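Looking after the arm cell – speaker notes
Tulbridge, 19/06/2019
3 comments 12 shares

Good morning. I speak today on the upkeep of one cell, the one we run for the Plirix project. Start with the table, then go to the wrist.

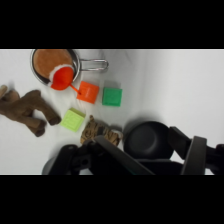
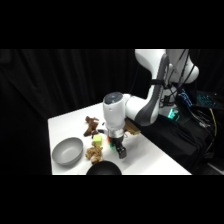 We have run this cell for 1321 hours. In November we changed the finger pads after 1000 hours, and I think it was too late. Now we look at them every morning.

Bolts at the finger joints: check with a torque key, never by hand. Mark each one with paint. (Pause – ask who uses paint marks.)

Cables: leave enough slack for the wrist to turn fully both ways. We lost 299 picks from one tight cable before we found it.

Wrist camera: clean the lens with a dry cloth, then run the Pronari calibration again. It takes a few minutes, please do not skip it.

Next slide is the spare parts list.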